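Ketar build notes, 30 September 2023

Cabinet task

The Ketar model now runs in simulation at the Wurnville shop. The gripper view puts the bar handle between the open fingers, with the tiled wall to the left. The handle mesh has two standoffs, and both need their own collision shapes. Step limit is 648.

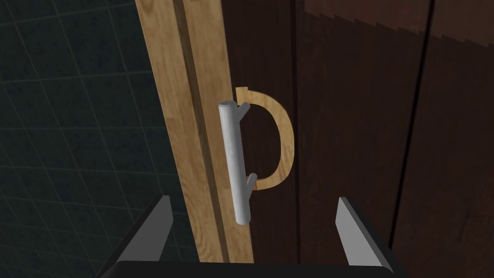 Box task

Two arms this time, one to each side of the small wooden box, with a toy dinosaur on top. Both grippers start open - the Noleo config sets this, so leave it alone.

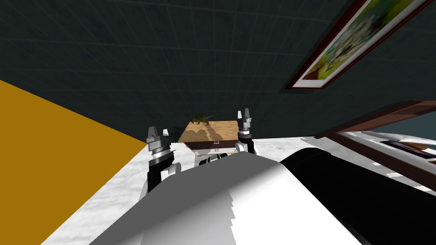
Arm gains stay at 150 until the Becerra wrist mounts are printed. Joint 2 still drifts on reset. Logs are in folder 39 on the shop drive.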